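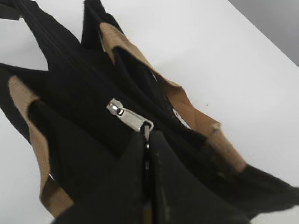
GRENDIS, August – Any registered voter in the district can put a petition before the Femalberg Assembly. The rules were rewritten last session, and the steps below follow the new version.

Step 1. Check that the matter belongs to the Assembly
Roads, schools, water and public land all do. Court cases and tax bills do not. If you are unsure, call the clerk's office before you collect any names.

Step 2. Write the request
Keep it to 385 words. Say what you want the Assembly to do in the first sentence, then give your grounds. Petitions that ask for two separate things are sent back.

Step 3. Collect signatures
A local petition needs 178 valid signatures. One that covers the whole district needs 2,000. Each signer must print a name and street address next to the signature. Sheets without the petition text at the top are thrown out – even if every signature on them is good.

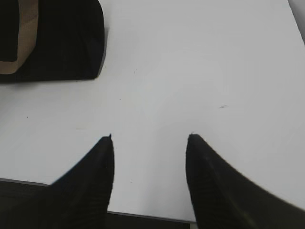
Step 4. File it
Bring the original sheets and one copy to the clerk's counter in the Darwish Building. It opens at 9 a.m. and closes for lunch. The Pritimon branch office takes petitions on Tuesday only. Ask for a stamped receipt and keep it, as the number on it is the only way to track your petition.

Step 5. Speak at the hearing
The clerk mails you the hearing date. You get 3 minutes, and members may ask questions afterward. You can send another signer in your place if you tell the clerk in writing the day before.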